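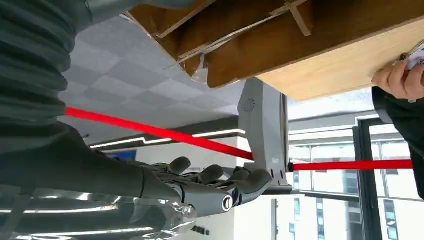 Red belt and the light grey stand

From: Didier Chevalier
To: the Melluren sourdough and home milling list
Subject: Re: Rye starter gone flat since the move

Hi all,

Sorry for the slow answer, I've been meaning to write back since Friday and then the weekend got eaten up by my sister's kids (who ate two whole loaves between them, so no complaints from me!).

Tseng wrote:

> We moved up to the new house in March and my rye starter has been
> sulking ever since. It used to double in the time it took me to
> walk the dog. Now it gets a few bubbles on top, smells like nail
> polish remover, and sits there. Same jar, same flour (the dark rye
> from Clarkeo), same spoon even. The only thing I can think of is
> the water, we're on a well now. I've tried feeding it twice a day
> and that made it thinner and sadder. Do I throw it out and start
> over? My wife says yes. I've had it nine years and I don't want to.
>
> Also, does anyone still have the recipe for the seeded loaf that
> went around last fall? I lost it in the move.

Don't throw it out! Nine years is a good long run and I'd bet you a bag of flour it's fine in there. Nail polish smell to me says hungry, or hungry and too cold, one on top of the other. Well water could be part of it but I've baked on well water most of my life (my folks' place, and then the rental out past the feed store) and never had a starter mind it. If you want to rule it out, buy a jug of plain spring water and feed with that for a few days. Costs you next to nothing and then you know.

What I'd look at first is where the jar lives. You said it used to double while you walked the dog, so I'm guessing the old kitchen was warm. Is the new one? I had the same thing happen when we redid our kitchen and the jar went from the shelf over the stove to the counter by the back door. I spent three weeks blaming the flour. Wrote a fairly snippy email to the mill about it too, which I still feel bad about. Then I stuck the jar in the oven with just the light on, and by supper it had climbed out from under the lid and was heading down the side. If you do this, put a note on the oven knob. I mean it. I have cooked a starter. My wife has cooked a different one.

The twice a day feeding: I think that's where it got thin on you. If the thing is slow and you keep feeding before it has come up, you're just watering it down, there's less and less of the good stuff each time around. I'd go the other way for a bit. Pour off most of it, keep a big spoonful, give it the same weight of rye and a little less water than that, so it's like wet cement, and then leave it alone until it has risen and only just started to sink. Might be overnight. Might be a day and a half the first time. Don't stir it to see how it's doing (I know you, Tseng).

Stiff is really the thing with rye, at least for me. I kept mine like pancake batter for years because that's how the book had it, and it was always a bit sour and a bit lazy. Since I went to the stiff one I can skip a week in the fridge and it comes right back with one feeding, two if I've been bad.

As for the recipe, I have it, or I have my version, which has drifted. I think Aden posted the first one and then three or four of us messed with it. This is what I make now, in a long tin:

476 g dark rye
that same 476 g of water, warm like a bath
40 g of the stiff starter
a good spoonful of salt
seeds, as many as you like (I do sunflower and flax and a bit of pumpkin, two big handfuls all told)
molasses if you want it darker, I go back and forth

Mix the starter, all the water and half the rye at night and cover it with a plate. In the morning it should look like a sponge and smell a bit like apples. In goes the rest of the flour, the salt, the seeds. It will be mud. It's supposed to be mud, don't add flour! Scrape it into the greased tin with a wet spatula, smooth the top with your wet hand and let it come up until you see little pinholes on top. Then into a hot oven, 437 F on mine because the dial is off and that's what the thermometer in there reads when it behaves. After the first quarter hour I turn it down to 375 or so and give it most of another hour. Knock on the bottom if you believe in that. I don't any more, I just poke a probe in and take it out at 205.

And then wait a day before cutting it. I know, I know. I've tried it warm plenty of times and all I ever got was a gummy knife.

The seeds, by the way: soak them. I used to skip it and the loaf was always dry by the third day, and it was the seeds stealing the water. Boiling water over them the night before, just enough to cover, and drain them before they go in. If you toast them first it's even better but then I eat half of them standing at the stove.

On the flour, someone asked a while back (I can't find the message now, the archive search is hopeless) whether the Clarkeo dark rye had changed. I think it has, a little. The last bag I got was coarser and drank more water. Not bad at all, I liked the chew, but I had to go up a splash. If you opened a new bag right about when you moved, Tseng, that could be a piece of it too, so check the old bag if you still have any.

Oh, and I finally weighed the loaf that comes out of this recipe because Aden and I had an argument going. Mine was 1,036 grams the morning after, seeds and all, with no molasses. Aden says that's light and I'm overbaking. Anybody else want to weigh in? (Sorry.)

One more and then I'll quit. If the jar really doesn't come back after four or five days of the warm and stiff treatment, write me off list and I'll put some of mine in the mail. It dries nicely on parchment and goes in a regular envelope. I sent some out last winter and it woke up fine after a long trip. But try yours first, and tell your wife I said to give it a week.

Does anyone have a good use for the pour-off besides crackers? We are very tired of crackers at this house.

Didier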